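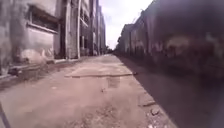

Graffiti side of the Pindholm route, looking along the building wall.

Tarnero has returned its Serach ground patrol unit to service at Pindholm after replacing the left wheel encoder and recalibrating the forward camera. The unit had logged 685 hours. Technician Kyriaki Tsakiris traced a steady heading drift to a worn encoder coupling, which was changed along with its seal. Camera pitch was then reset by 9 arcminutes and locked.
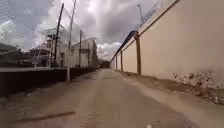 Fence and paneled wall on the paved section.

Check runs were made on both paved and dirt ground at low speed. Tire pressure was left unchanged. Manolis Kontogiannis, who maintains the navigation software, said the wall posts give the unit usable reference points, while chain-link returns are filtered out. The filter threshold was raised from 71 to 157 and will stay there for December.
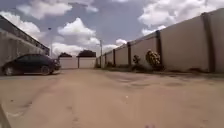 Service interval

Coupling inspection moves to the monthly list. Spare encoders are held by Vasilakis.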